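Perkthorpe House Resource Library: Diary of the Collections Office

Entry for 7/24/24

14 comments | 3 shares

The morning was given over to the annual inspection of the sorting and shape materials, which had been deferred twice on account of the roof works. The collections room was opened at the usual hour and the long tables were cleared for the purpose. Svetozár Sokol attended until midday and Silvia Procházka for the whole of the session. The office records its thanks to both.

The register gives 210 sets on the shelves, of which 89 were out on loan to nurseries and family groups at the start of the month. The remainder were taken down by shelf and examined against their record cards. Progress was slower than expected in the first hour. A number of cards had been filed under the name of the maker and others under the name of the donor, and it was necessary to agree a single rule before continuing. The rule adopted is the name of the maker, with the donor entered on the reverse.

The Bednárik gift was dealt with first. These are older materials, chiefly threading beads and stacking rings, and the majority are in fair order. Six sets have been withdrawn. The cord in the threading sets has become frayed at the ends and will be replaced from stock before the sets are lent again. One box of rings was found to contain a quantity of dried peas, and these have been disposed of. The borrower's card for that box is missing.

The Niltano puzzles were examined next. Mr Sokol is of the opinion that the lids should no longer be closed with rubber bands, which perish over the summer and leave a mark on the printed label. Cotton tape has been proposed. Mrs Procházka observed that tape is slower for the younger helpers to tie, and the matter has been held over to August, when the price of the tape will be known. The office has no strong preference, but would like it settled before the autumn loans go out.

A short break was taken at eleven. The kettle in the side room is again out of use and a request has been made for its repair.

After the break the session turned to the guidance sheets. Some 70 of these are in circulation, and several give instructions which no longer agree with the contents of the box. The sheet on matching by colour was read aloud and found to be too long. It asks the adult to name each shape, name each colour, and then invite the child to sort by both at once, and this has led to complaints from at least two nurseries that children lose interest before any sorting has begun. Mrs Procházka will prepare a shorter version. 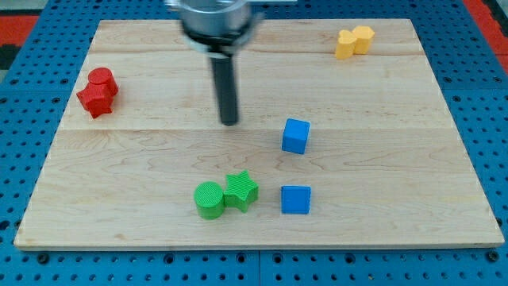 Matching by colour is best introduced with very few pieces, and with the like colours already placed together so that the child may see what is meant by a pair. The revised sheet will say so in its first line. A plain, pale board is recommended as the working surface, as strong colours stand out well upon it. Eight plastic blocks in four pairs are sufficient for a first attempt, and it is useful for the two members of a pair to differ in form, as with the red cylinder and the red star set close against it at the left. The child is then obliged to attend to the colour alone. The yellow pair, side by side near the far edge, may be used for the second question. Sorting by shape should be left to a later visit.

Mr Sokol asked that the sheet should also mention storage. It was agreed that a single line would suffice, and that borrowers should be asked to return blocks in the cloth bag and boards separately, laid flat.

The Bikel sets were not reached. They occupy the two lowest shelves on the window side and will be taken at the next session, together with the sound boxes. The tables have been left in position. The key to the collections room was returned to the front desk at ten past one and signed for.

Outstanding: cord for the Bednárik sets; price of cotton tape; draft of the colour sheet; kettle.

Recent entries
Return of the spring loans
Roof works: temporary opening hours
A note on the labelling of jigsaws
Donations received from Perkthorpe families

Last updated by the Collections Office in August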